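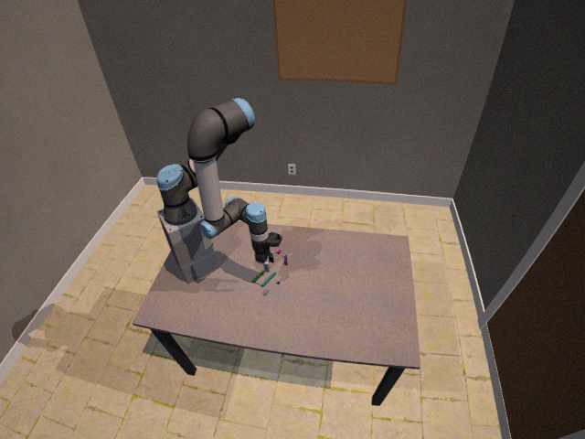

Ernik Bench, virtual gripper test cell

Choose a gripper before you pay for one. Ernik Bench is a simulated work cell for teams who must compare two-finger grippers on small parts. You load the model of your arm, you put the gripper on the wrist, and you run the same pick task with each candidate. The parts return to their start positions on reset, so every gripper gets the same chance.

What is in the package

- Arm on a box pedestal, at one end of a long table
- Two-finger gripper, pointing down at start
- Set of tiny parts: green bars, a purple piece, a magenta piece, small blocks
- Closed room with tiled floor, walls and outlets, for camera tests with a normal background
- 9 gripper models from the Skorkport library, with adjustable finger length
- Two fixed camera views, which you can move

The thin bars are the most useful parts for a comparison. Wide fingers often push the second bar when they close on the first one. Please set the approach height before the first run - the default is low, and long fingers can touch the table.
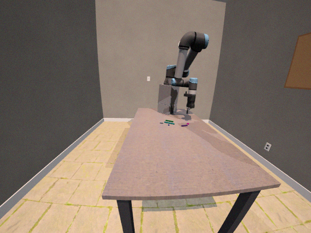

How a comparison works

One comparison is 200 runs per gripper. On our office computer this takes 28 minutes. The report gives the number of good picks, dropped parts and contacts with the table, separately for each part.

Nathalie Fortin from Beaulieu compared 6 grippers with it in June: "The one we wanted to buy was fourth. We changed the fingers and tried again, then it was second."

License and support

One license is for one computer. Controller plug-in for Brasenport is sold separately. For questions before ordering, write to Zachary Gosselin in technical sales and tell him your arm model and the size of your smallest part.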